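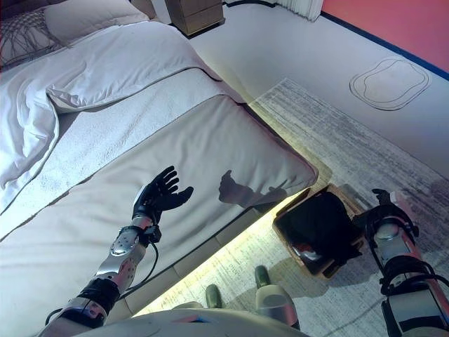 Looking down from the robot's head. One hand is open over the bed and the other is reaching down to the basket.

How do you teach a robot to tidy a bedroom?

Think about how you learned to tie your shoes. Somebody probably sat beside you and did it slowly, then held your fingers and helped you make the loops. After that you had a go, and another go, and a lot more goes. Robots can learn in a way that's a bit like that, and it's one of the most exciting things happening in robotics right now!

You might think a robot comes out of its box already knowing what a bed is. Sadly for anyone who hates chores, it doesn't. To a brand new robot, a pillow and a folded duvet and a rug are all just patches of colour. It has no idea that one of them is soft, or that black clothes in a basket might need to go somewhere else. It has to be shown.

Two ways to show a robot

The first way is by hand. A person takes hold of the robot's arm and gently moves it through the job, a bit like a swimming teacher moving your arms in the pool. The robot has sensors in its joints, and they remember every bend. Elbow up, wrist over, hand down, fingers closed. When the person lets go, the robot can try to make the same moves by itself.

The second way is by remote control. The grown-up name for this is teleoperation (say it like this: telly-op-er-AY-shun). "Tele" means far away, and to operate something means to make it work. The person doing the teaching is called the operator. In some setups the operator wears goggles that show what the robot's cameras see, and special gloves that track their fingers. When the operator curls a thumb, the robot curls its thumb too. It is very, very cool the first time you see it.

Look at the picture at the top again. You're seeing the room from up where the robot's head is, so its own two feet are near the bottom. That's just how you see the world when you look down at your toes!

Why the hands are so clever and so tricky

Hold your hand out and spread your fingers. Now pick up a sock without looking at it. Easy, right? Your skin told you when you touched it, and your brain worked out how hard to squeeze. You did all that in less than a second and didn't have to think about it once.

For a robot, cloth is one of the hardest things in the world. A wooden block always stays the same shape. A T-shirt can be flat, scrunched, twisted or inside out, and it changes again as soon as you touch it. Dark clothes piled together are even harder, as it's tough for a camera to tell where one ends and the next one starts. Shadows can fool a robot too. Can you find the shadow of the robot's hand on the bed? You know it isn't a second hand, but the robot has to learn that.

Meet a robot teacher

Mylene Magbanua spends her working days as an operator, and she answered some questions from our readers.

Is it like playing a video game?
"A little! But in a game your character does what you want right away. A real robot has heavy arms, so I have to move slowly and smoothly. If I rush, it bumps things."

How many times do you have to show it?
"For one small job, like picking clothes out of a basket, I might do it 48 times before lunch. My arms get tired, so we swap operators every 30 minutes."

Do you ever make mistakes?
"Every day. I drop things all the time. My workmate Arnel Dagdag keeps a tally of who drops the most, and in November it was me."

What happens to all that practice?

Every time an operator does the job, a computer saves what the cameras saw and how the arms moved. One go from start to finish is called a demonstration. A big collection can have thousands of them. The last one Mylene helped with had 2183.

Then a computer program studies them all and looks for patterns. It learns that when the basket looks like this, the hand usually moves like that. The best part is that the robot can start to handle things that aren't exactly the same as before. If you shift the basket a bit to the left, a well-taught robot should still be able to find it.

Try it at home

You'll need a friend, a blindfold, a basket and some clothes. Put the blindfold on your friend. They are the robot, and you are the operator. Using only your voice, get them to pick up one piece of clothing and drop it on the bed. You can say things like "left hand down" or "close your fingers", but you can't say "pick it up". Clear the floor first so the robot doesn't trip!

Now swap over. Then try it again by gently guiding your friend's arm. Which way was faster?

Words to know

Operator: the person controlling the robot
Teleoperation: working a machine from somewhere else
Demonstration: one go at showing the robot a job
Joint: a place where an arm or finger bends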